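Saab, Sauerteig und ein Umweg über Dernen

10 Aug 2018

Eigentlich wollte ich heute über unser neues Regal schreiben, aber das Regal steht immer noch im Karton im Flur, und dafür ist das Brot endlich fertig. Also Brot! Ihr habt ja im März miterlebt, wie ich meinen ersten Sauerteigansatz im Kühlschrank vergessen habe (er roch nach Nagellackentferner, mein Mann wollte das Glas mit der Grillzange raustragen). Danach war erst mal Pause. Bis wir vor zwei Wochen mit dem alten Saab Richtung Süden gefahren sind und in Dernen hängen geblieben sind, weil die Kühlwasserlampe anging.

Der Ort ist winzig, aber neben der Werkstatt gibt es eine Bäckerei, und dort habe ich mit Zaid Awad geredet, während der Saab auf der Bühne stand. Er backt ein Roggenmischbrot, das er einfach "das Dunkle" nennt, mit einer Kruste, bei der man beim Reinbeißen kurz um seine Plomben fürchtet. Ich habe ihn ausgefragt, bis hinter mir die Schlange bis zur Tür ging. Peinlich, aber egal -- am Ende hatte ich ein Marmeladenglas mit seinem Anstellgut auf dem Schoß und eine Papiertüte mit drei Zeilen Rezept darauf.

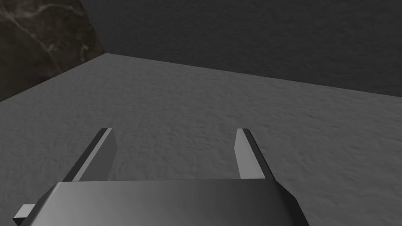
Wie oft muss man so einen Ansatz denn nun füttern?
Einmal pro Woche, solange er im Kühlschrank steht. Ich nehme einen Löffel vom alten Ansatz, gebe gleich viel Roggenmehl und lauwarmes Wasser dazu und lasse das Glas danach ein paar Stunden draußen, bis sich Bläschen zeigen. Dann wieder kalt stellen.

Wer täglich backt, lässt ihn draußen und füttert auch täglich, aber so weit bin ich wirklich nicht. Bei mir ist Samstag Backtag, und selbst das klappt nur, wenn ich am Freitagabend daran denke, den Teig anzusetzen. Gerade eben habe ich daran gedacht, die Schüssel steht schon unter dem Geschirrtuch.

Zum Mehl: Ich habe zuerst das genommen, was im Schrank war, und das Ergebnis war flach und innen klitschig. Der zweite Versuch mit frischem Roggenvollkorn aus der Mühle in Pretonach war schon viel besser, der Teig roch auch ganz anders, säuerlich und ein bisschen nach Apfel. Die Mühle verkauft nur samstags, und man muss Bargeld dabeihaben (ich hatte keins, die Frau vor mir hat mir ausgeholfen, danke nochmal!!).

Auf der Tüte stehen 709 Gramm Mehl. Siebenhundertneun! Ich habe Zaid extra gefragt, ob das eine 700 mit verrutschtem Stift sein soll, und er hat mich angeschaut, als hätte ich sein Auto beleidigt. Also wiege ich jetzt brav 709 Gramm ab. Ob man den Unterschied schmeckt, weiß ich nicht, ich traue mich nicht, es auszuprobieren.

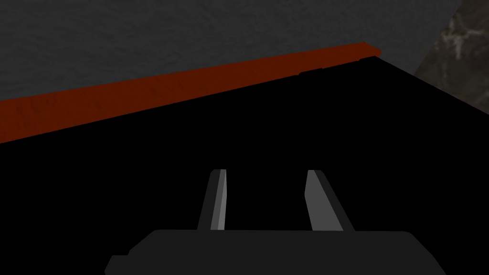
Beim Backen selbst habe ich am meisten mit der Hitze gekämpft. Unser Ofen zeigt 250 Grad an und meint damit irgendwas, deshalb liegt jetzt ein Ofenthermometer drin, und das kam beim ersten Test nur auf 212. Kein Wunder, dass alles blass blieb! Inzwischen heize ich eine volle Stunde vor, mit dem gusseisernen Topf drin, und backe die erste halbe Stunde mit Deckel. Danach Deckel ab und dabeibleiben, denn von schön dunkel zu Grillkohle geht es bei uns ziemlich schnell.

Und dann das Warten. Roggenbrot soll man erst am nächsten Tag anschneiden, sagt Zaid, sagt auch meine Schwiegermutter, die sonst bei Brot nie derselben Meinung ist wie irgendwer. Wir haben es beim letzten Laib bis abends um neun geschafft -- dann kam die Butter auf den Tisch. Die Krume klebte noch ein wenig am Messer, aber die Kinder haben die Kanten trotzdem verteidigt wie einen Schatz.

Der Saab läuft übrigens wieder, es war nur ein Schlauch. Im Herbst wollen wir nochmal nach Dernen, dann bringe ich Zaid ein Brot von mir mit, ich bin jetzt schon nervös. Wenn jemand von euch einen Ableger vom Ansatz haben möchte, schreibt es in die Kommentare und bringt bitte ein eigenes Glas mit, meine sind alle voll Johannisbeergelee.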